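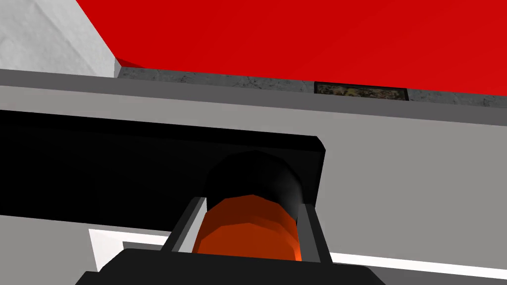 What did we learn at work today? How long a robot can take over something I used to do with a biscuit in my other hand.

28 Feb 2023. Third week of the Avby trial, and all of it still on screen. Prys Bevan has the simulation up on the big monitor from first thing, and I get paid to watch it pick things up and write down whether I'd have done it like that. I would not. It managed 44 goes before lunch and never once looked at the clock, so it won't fit in here.

Diane is worried about hours. Management says three of us will be "moved across", to where they don't say. Keegan has asked for it in writing and been given a leaflet.

After lunch we did doors. Two arms, two doors, and the better part of the afternoon. 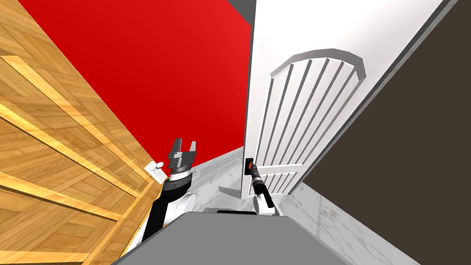
Will it do my rounds by March? Prys says the real one might manage the corridor by then, with me walking behind it.

So I'm to be promoted to walking behind. Retno wants to know if that comes with the same break. I said I'd ask, and forgot. Bus late, soup for tea, must ring Dwight about the rota.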